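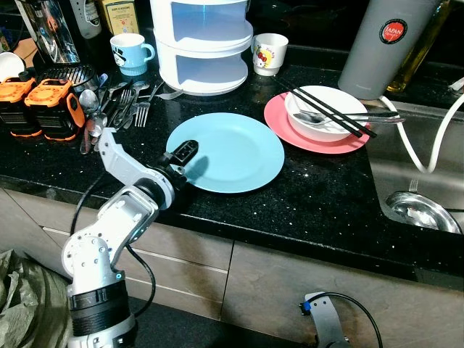

Counter by the sink, blue and pink plates, cutlery out

Stilwood House – shared kitchen meeting
21 Sep 2018, held in the kitchen, started late
Present: Sudheer Kurian (chair), Hema D'Souza, Geetha D'Souza, Fiona Cairns (notes)
Apologies: Jagadeesh Annamalai – on shift, sent comments by text

1. Last minutes
Agreed. Hema's name spelled wrong again, fixed.

2. Counter
Too much living on it. Geetha wants the granite clear by 9 every night apart from the oil and the thermos. Sudheer says the two-tier container can stay too, at the back. Long talk about whether mugs count. They count. Mugs go on the shelf, incl. the light blue one and the Hello Kitty cup.
Agreed: clear by 9, mugs on shelf, starts Monday.

3. Cutlery
Drawer divider cracked in May, never replaced. Forks and spoons keep ending up in a pile on the counter. Hema priced a new divider at Brokon, $24. Jagadeesh (by text) says too much, use a shoe box. No support for shoe box.
Agreed: buy the divider. Hema to get it, keep reciept.
Chopsticks – Geetha asks for their own jar, not in with the forks. Fine.

4. Plates and bowls
Three plates per person max on the shelf, rest to the cupboard in the hall. Stack by size, bowls on top of plates only while setting the table, not for storing. Fiona asked who owns the pink plate. Not settled, carry over.
Chips – anything chipped goes out, ask first.

5. Kitty
$59 in the tin before the divider. Sudheer still owes for May. Says he will pay this week. Oil and dish soap to come out of kitty from now on, rice stays seperate.

6. Washing up
Rota is not working on weekends. Geetha suggests you wash your own straight after and forget the rota. Sudheer against, says pans will sit. Try Geetha's way for three weeks then look again. Pans soaked overnight max, then washed by whoever cooked.

7. AOB
Light over the stove flickers – Fiona to email landlord again.
Hall cupboard door sticks. Jagadeesh has a plane, will ask him.

Actions
Hema – divider
Geetha – jar for chopsticks
Sudheer – pay kitty
Fiona – landlord, type this up

Next meeting – after the three weeks, Sudheer to send a date round.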